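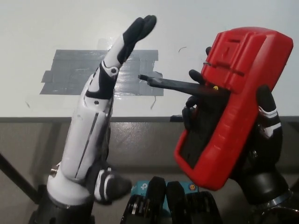
Open Day at the Drokamdale Workshop: Your Questions

I've been running the Drokamdale open day for a few years now, and every time I send out the notice I get the same pile of emails. So I finally sat down one evening and typed up the answers. If yours isn't in here, write to me (Ailbhe) and I'll add it. I do read everything, just not very fast in January.

When does it start, and do I have to be there for the whole thing?

Doors open at 10 in the morning and we wind down at 4. Come when you like, leave when you like. If you want to see the two-handed demo, which is what most people come for, it runs on the hour starting at 11. The 1 o'clock one is always packed because everybody has just had a sandwich. Go for 11 or 3 if you don't enjoy looking at the back of somebody's head.

Do I need a ticket?

Yes, but it's free. We can have 312 people in the building over the day and the fire people are quite firm on that. Last time I had 1,048 names on the mailing list and you can see how that's going to go, so please give your spot back if you can't make it. Just reply to the confirmation email with "can't come" and I'll pass it along to the next person.

What am I going to see?

Robots doing bench work, mostly. We work on the kind of jobs a technician does with two hands: pick up a tool, point it at the right thing, hold something still while you do the next bit. The main station has one white hand and one black gripper, and they get handed ordinary stuff out of a toolbox. A multimeter is a regular one. It's a good object for us - chunky, rubbery on the outside, a bit awkward to get a grip around - and visitors know what it is, so they can tell right away when it's being held badly.

There's also a table of older hands you can look at up close, a screen where Arvid shows how we plan a movement before the arms try it, and a small soldering corner that has nothing at all to do with robots but that kids love.

Why are the two hands different?

I get this one more than any other! People expect a matching pair. The white one has fingers and a thumb laid out something like yours, and we use it when we care about where each finger goes. The black one is for grabbing hold and not letting go. On a lot of bench jobs you want one of each. Think about opening a jar: one of your hands is doing something clever and the other one is basically a clamp.

Could we build two clever ones? Sure, and Eamon brings it up at lunch regularly. But then we'd have twice the fingers to fix.

Is the robot taking real electrical measurements?

Not on open day. The demo is about handling the meter: picking it up, turning it, bringing it around to where the other hand is, putting it down again without dropping it. Nothing on the bench is live while visitors are in the room, and that's a rule I'm not going to bend for anybody, including the man who emailed me three times about it last spring.

We do have a longer project, Kevlow, where the aim is to get a robot through a full check on a dead board from start to finish. It's slow going. Ask Sinéad about it if you have a while to spare. She'll tell you about every single fuse.

Is somebody controlling it, or is it doing it by itself?

Both, depending on which part you catch. In the first half of each demo a person is driving. Teresa usually does it, and she's very good, so it looks easy. In the second half the software has a go at the same moves without her. You'll notice the difference! It stops and thinks. It sometimes goes in for a grab, changes its mind and comes back from another side. I used to apologize for that part and I've quit doing it, because visitors seem to like it best.

Will it work?

Some of the time. I know that's not a great sales pitch. Two years ago we had a perfect morning and then in the afternoon the arms wouldn't so much as wave. If the main station goes down, we'll bring up the spare, and if the spare goes down, Arvid gives a talk and it's a pretty good talk.

Can I try driving the arms?

Yes, at the Etora station, to the left as you come in. It's a smaller, slower arm that was built for beginners and you can't do it much harm. You get 4 minutes each, there's a sand timer, and I'm sorry but the timer wins. The line moves quicker than it looks. The main two-handed setup is staff only.

Most people's first try goes like this: they reach too far, knock the block over, laugh, and then get it on the third attempt. Depth is the hard bit. You're judging distance off a screen and your brain keeps telling you you're there when you've got an inch to go.

Can I touch the hands?

The ones on the old hands table, yes, please do. Bend the fingers, turn them over, look at the joints. The ones on the working station, no. They're slower than you'd guess but they don't know you're there, and a finger caught between two bits of gripper is no fun. Stay behind the yellow line on the floor and everybody's happy.

Is it okay for kids?

Yes, from toddlers on up, although I'd say the demo itself is best from six or so. Smaller ones get bored when the robot is thinking. The soldering corner is for ages ten and over with a grown-up beside them. We have safety glasses in small sizes. It can get loud around lunchtime, so if your child (or you!) would like it calmer, come for the first half hour. I keep the music off and the lights a bit softer then.

Can I take pictures?

Take all you want of the robots. Please ask before you take pictures of people, and no flash near the main station while it's running.

Your benches look kind of... lived in?

It's a workshop! Things get taped down, moved, un-taped and moved again. I did propose a big clean-up before the last open day and the engineers looked at me as if I'd offered to rearrange their teeth. Every scrap on those benches is apparently exactly where somebody needs it. So I sweep the floor and leave the rest alone.

How much does a hand like that cost?

I can't give you a number, partly because ours have been taken apart and rebuilt so many times that I don't think a number exists. If you're asking because you want to build something at home, talk to Eamon. He got started with a hobby kit on his kitchen table and he has strong feelings about which small parts are worth paying for. Bring a pen.

Are these things going to take my job?

People ask me this quietly, usually near the coats. I'm not an economist, so all I can give you is what I see from my desk. A robot that can hold a meter still for a minute is a good week for us. The technicians who visit tend to walk out feeling fairly relaxed, and then some of them send me a list of the jobs they'd hand over tomorrow (top of the list, every time: anything that means lying on your back under a cabinet). I think it's a fair thing to worry about, and Sinéad runs a sit-down chat on it at 2 in the back room. It holds 30 people and it does fill up. Come and argue.

Can I bring something for the robot to pick up?

Yes! This was a visitor's idea and now it's my favorite part. After the 3 o'clock demo we take objects from the audience. It should fit in one adult hand, it shouldn't be breakable, wet, alive or precious, and you should be okay with it getting dropped. Past hits: a pine cone, a hairbrush, a very old TV remote. Past disaster: a bag of rice. We're still finding the rice.

Is there food?

Coffee and tea all day, and a soup and sandwich table from noon until it's gone. Please don't bring drinks past the coat racks.

How do I get there, and where do I park?

The gate is on the canal side, past the tire place. If you reach the roundabout with the horse statue, you've gone too far. There's a lot behind the building but it's tiny, so leave it for people who need a short walk. Everybody else can use the field across the road. It gets muddy, so wear real shoes.

Is the building accessible?

The whole demo floor is on one level and the doors are wide. There's a front row kept clear for wheelchairs at every demo, and you don't have to book it. The back room, where the 2 o'clock chat happens, has one step and we put a ramp on it for the day. If you'd like a sign language interpreter, tell me two weeks ahead and I'll set it up.

Can I bring a school group?

Not to the open day, it's too squashed, but we do separate class visits in the mornings during term. Those are run by Teresa, and she's much more organized than I am. Email me and I'll forward it to her.

I missed it. When's the next one?

We do two a year. Get on the mailing list and you'll hear before it goes up anywhere else. Tickets go out in the order people answer, so open the email when it comes!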